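From: Carleen Ormsby
To: seditz-users
Date: November 23, 2023
Subject: Re: [seditz-users] How many sim episodes before mixing in real ones?

Ebony Partington wrote:
> We have 86 teleoperated episodes on the real arm and would like to
> pad them out with simulated ones from Seditz. Two things I can't find
> in the docs. Do you randomize the surface textures per episode or per
> batch? And do you keep the failed grasps, or throw them out before
> training? Our first policy does fine in sim and then stalls
> about a hand's width above the real table.

Hi Ebony,

Textures first. We randomize per episode. We did it per batch until March, and the policy learned to tie certain wood grains to certain object positions, since each batch also had its own layout file. Splitting the two seeds fixed that. In the config it is texture_seed and layout_seed, and they have to be set separately or the second one copies the first.

The set we train on now has 2,252 episodes, all from the wrist view. It uses 18 surface materials, mostly wood grains in different colors, plus a flat gray for the floor. We left the floor plain on purpose. The objects have textures, though some of the dark ones come out nearly black at the default light level, so raise the lights a little if you care about their edges.
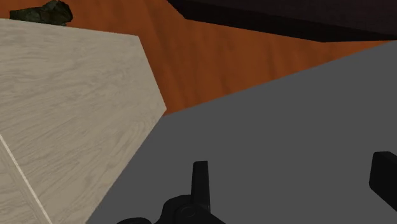
Should failed grasps stay in the training set?

Keep them, but label them and leave them out of the behavior cloning loss. We use ours to train the success classifier, and that model got worse when we fed it only good episodes.

On the stalling: check your camera mount before you collect anything else. We had the same symptom, and the sim wrist camera was tilted 3 degrees away from the real one. The fingers should come into view at the same place in both. Open the gripper all the way, save one still from each, and overlay them. If they don't line up, correct the sim side and render again. The Wihongi export script stores joint states, so you won't have to redo the demonstrations.

I can send you our layout files if you are on Seditz with the Lirkerora scene pack. They won't load in Zukeo without renaming the material slots.

Carleen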